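Port scanner deal draws doubts

The government says its new contract with Flumirach will put cargo scanners at six ports by April and choke off the cocaine moving through them. It has promised that sort of thing before.

Ministers point to 147 seizures last year as proof the current approach works. The figure covers everything from a full container to a traveller's coat lining, and the ministry would not release a breakdown by weight. Nor would it say how many of the cases reached court.

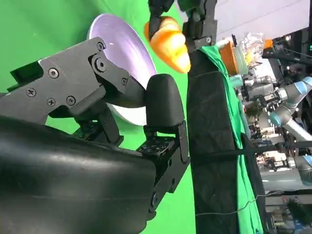
Tiina Savolainen doubts the machines will change much while the same customs supervisors decide which boxes get checked. Smugglers pay people, she said, and a scanner does not pick its own containers.

The neighbouring government bought a similar system from Ketis and called it a turning point. Street prices barely moved.

Opposition members want the contract published before any money is spent. The ministry says parts of it must stay secret for security reasons, a defence it also used for the coastal radar program, which is still not running. A vote on the funding is expected before the summer recess.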